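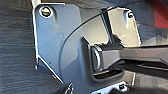 Enddale, November

4. Evaluation of the Zalavness gripper kit

Figure 1. View from the wrist camera of the Zalavness kit, with the gripper plates close to the lens and a dark gray bar between them.

4.1 Kit and setup

The Zalavness kit is sold as an add-on for small arms that ship without a hand. It contains the gripper, a wrist camera, a mounting plate, one cable and a printed setup sheet. We bought the kit at list price and had no contact with the maker before testing ended. All mounting was done by the second author, Zofia Szczepańska, following the sheet and using only the tools in the box.

Mounting took 50 minutes the first time. Most of that went to the cable, which has to be routed before the plate is tightened, a step the sheet lists last. The camera holder has no height adjustment. As Figure 1 shows, the gripper takes up most of the image, and the background is left to the left side and the upper right corner. This matters for buyers who plan to use the wrist camera for finding objects as well as for checking a grip. In our tests we used a second, fixed camera for finding objects and kept the wrist view for the last part of the approach.

Reflections were a second concern. The gray metal of the gripper is smooth, and under bright light its faces and edges return strong highlights. The bar in Figure 1 has a matte finish and was easier to separate from the metal by brightness alone. We did not coat or tape the gripper, as we wanted results for the kit as sold.

4.2 Procedure

We ran 666 grasps in all, split over 3 part sets. The Bosusberg set holds plain bars and rods. The Yáñez set holds caps, rings and short tubes. The last set was put together from our own parts bin. A grasp counted as a success if the part was lifted, held and set down inside the target area. Parts that slipped but stayed in the hand were counted as successes and logged separately. The finger screws were checked after every 100 grasps and tightened if needed.

The arm moved at the same speed in every run, and the grip force was left at the factory setting. The vendor software offers an automatic force mode, but it requires a paid license and was left out of this comparison. Results for each part set are given in Section 5, along with the screw log.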